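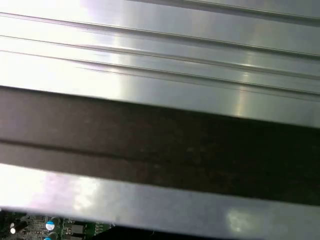

Brushed aluminum, three long grooves.

Skuvby: secondhand computer ads, as typed by their sellers

Skuvby is a set of 2,000 classified ads for used desktop computers and parts, collected from the Tinora swap board with the board owner's blessing. Each ad comes with its title, body text, asking price and the category the seller picked, which is often "Other."

Maintainer: Nusrat Rizvi
Last updated: 7 June 2021
License: free for teaching and research. Please don't use it to sell anyone a computer.

Files

ads.csv has one row per ad.
edits.csv has later versions of the same ads, in which the price drops and the tone gets shorter.
labels.csv has condition labels on a scale of 1 to 4, where 1 is "for parts" and 4 is "new in box." Sellers rarely admit to anything under 3.

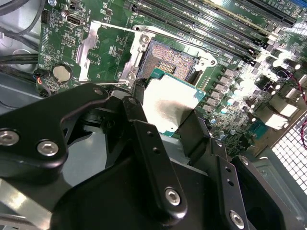
Are the spelling mistakes in the ads left in?
All of them are left in, including every version of "motherboard." A cleaned column called body_norm sits next to the original for people with deadlines.

Known problems

The price column is text. Sellers wrote "make offer," "cheap" and, in one case, "you tell me." The script Cunha turns what it can into numbers and leaves the rest blank.

There are 34 ads that describe the seller's previous computer at length and the one for sale barely at all. I kept them. They are tagged off_topic, and they are the best writing in the set.

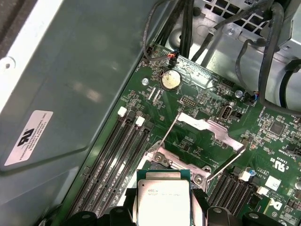

Duplicates are the other headache. People repost the same ad with a new title, usually with "STILL" in front of it. Jostamex, the matching tool in the scripts folder, catches reposts when the body text is unchanged. It misses the ones where somebody added "no lowballers," so run your own check before you split into train and test.

Phone numbers and street names were stripped by hand. If I missed one, open an issue and leave the number out of the issue.

The next release is planned for September. The one before it was too.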